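Write the Stopping Rule Down First

By Esther Ondieki

Most groups that test home robots in simulation report one number, the share of tasks finished. I think that number should not be accepted without a second one: how often the arm touched something it had no business touching.

At Rundo we ran 800 kitchen trials last December under the usual scoring. A run passed if the item ended up in the right place. When I went back through the logs, some of the passing runs had knocked other things along the way. The scorer had no rule for that, so it counted them as clean.
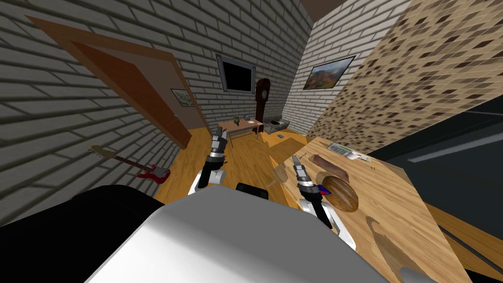 Simulated room with two loaves on the counter, the right gripper just above the food and a telephone farther back.

A counter like this one is a fair test. People leave phones next to bread. A rule that only asks about the bread teaches the arm that the phone doesn't matter.

My proposal is short. Before any run, the team writes down what the arm may touch, how hard, and what ends the trial. Any other contact is a fail, even if the task gets done. The list is published with the results, and changing it means starting the count over.

The objection I hear is cost. Jilent tried a stricter sheet and needed 3,000 runs to get a score it trusted. That is a lot of computer time, but it's cheap next to repairs in a real kitchen. Our own sheet has 9 lines and took an afternoon to agree on.

Buyers can help too. Ask for the contact count, and if the vendor doesn't have one, ask when it will.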